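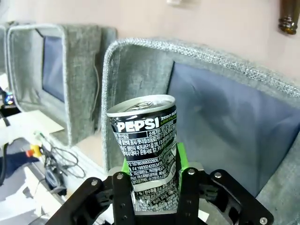
Reiko Sakamoto wrote to us that soft pads had always let her down on thin aluminum, and that she would sooner run bare metal fingers and accept the scratches. We read that, nodded a little, and then went back to the bench with the Divotby 2 anyway, because we like it a lot!

Home Grippers Arms Controllers Support

Divotby 2 parallel gripper
3 min read

The Divotby 2 has two black fingers with bright green contact pads, and the pads are where most of our attention has gone (the older Hirano pair felt slick next to them). Drink cans make a great test piece. A dented one like this Pepsi can gives the pads creases and odd angles to settle against, and it's a lot less forgiving than a clean cylinder.

Set the closing force low and work up in small steps. Akihiko Matsuda starts every new object at the bottom of the range, even the ones he has a profile for, and we've picked up the habit.

In the box: gripper, wrist plate, cable, one spare set of pads. Weight 689 g. Works with Plendau controllers out of the box; for Tevside arms, order the adapter plate, part 495.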